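11. Oktober 2023

Wieder kaum geschlafen, trotz Juvex. 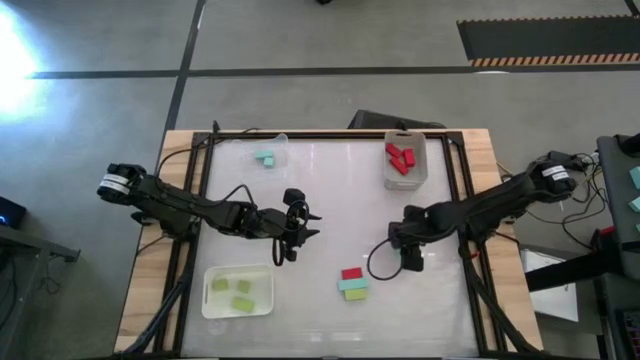 Seit Juni nehme ich das Zeug jetzt, abends 4 Tropfen, später 15, weil auf der Packung steht, man dürfe »nach Bedarf steigern«. Nach wessen Bedarf, frage ich mich. Die Flasche kostet so viel wie ein ordentliches Abendessen und riecht nach nassem Heu. In der Apotheke in Aasen hieß es, man müsse dem Körper Zeit geben. Wie viel Zeit denn noch?

Gestern dann im Netz die Bewertungen durchgelesen, 737 Stück, fast alle begeistert. Auffällig viele schreiben »wie neugeboren«. Neugeborene schlafen meines Wissens miserabel. Wer die Studie sucht, mit der geworben wird, landet auf einer Seite, auf der man einen Newsletter bestellen kann. Habe ich nicht getan.

Um drei Uhr wach gewesen, Wasser getrunken, das Fenster auf und wieder zu. Im Schlaftagebuch steht jetzt Nacht für Nacht ungefähr dasselbe, nur die Handschrift wird schlechter. Die zwei guten Nächte im August waren beide nach der langen Wanderung bei Lorska, und da hatte ich die Tropfen zu Hause vergessen. Beweist natürlich auch nichts. Vielleicht lag es am Wein.

Den Rest der Flasche brauche ich noch auf, bezahlt ist bezahlt. Morgen Kaffee nur bis mittags. Und die Steuerunterlagen suchen.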